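Rondent Clear Box and Bricks

Home > Storage and play > Boxes > Rondent

Sold by Hisov. In stock at the Plistley warehouse.

The Rondent set is a clear plastic box and a bag of toy building bricks for use on a table. It is bought mostly by nurseries, clubs and families who want the bricks put away at the end of a session and still want to see what is in the box. The bricks are plain, with round studs on top, and come in five colours. There are 400 in the bag. 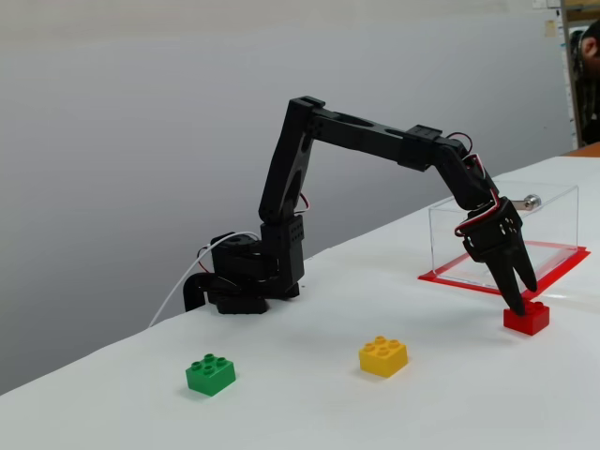

Most of the bag is the square size with four studs, two by two. Small builders find this size easiest to pick up and press down. There are no figures, wheels or windows in the set. If you want those, look under Play Extras, where they are sold loose by weight.

The box is see-through on all sides, so you can check the colours before you tip anything out. It has a small metal fitting. Please don't lift or carry the box by the fitting. Put both hands under the base.
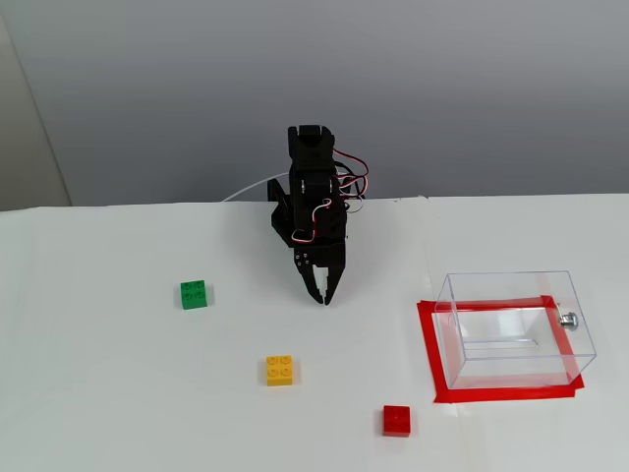 R. Magagula

I look after the storage pages at Hisov and have had one of these boxes on a desk since August. I use it on a white tabletop and it slides if you lean on it, so I would put a mat under it for younger children. The sides do show finger marks. A soft cloth and warm soapy water gets them off. I tried a kitchen spray once and it left a haze that took two goes to shift.

The bricks have kept their colour. Yellow is the easiest to find on a pale surface, and green does well too. If your table is dark, leave the lighter ones until last when you clear up.

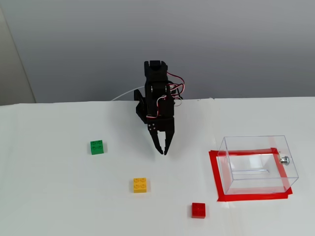

Rondent clear box with green, yellow and red bricks.

Marking a place for the box

Several customers mark out a square on the table in coloured tape so the box goes back to the same spot. Red shows up well. Tape is not included. Use a kind that peels off cleanly, and test a corner of the table first.
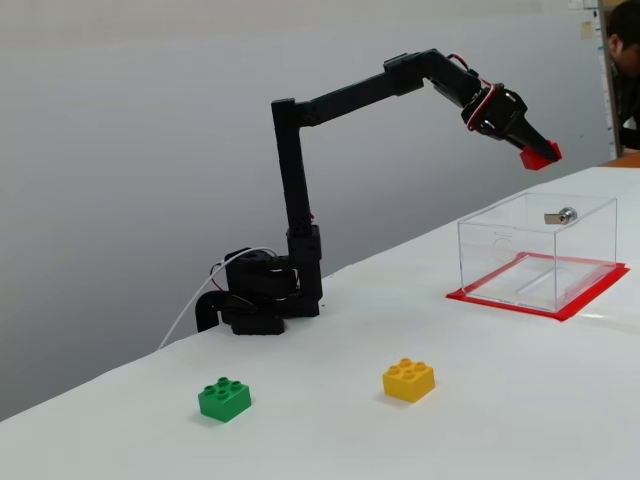

Bricks should go in a few at a time, by hand. Dropping them from a height won't harm them but it can scratch the floor of the box, and scratches on clear plastic can't be polished out with anything we sell.

Details

Box: clear plastic, with metal fitting
Bricks: 400, mixed colours, in a drawstring bag
Cleaning: hand wash only, dry before filling
Delivery: five working days
Returns: unused, with the bag unopened

Spare bricks are sold in single colours. Spare boxes are sold without bricks.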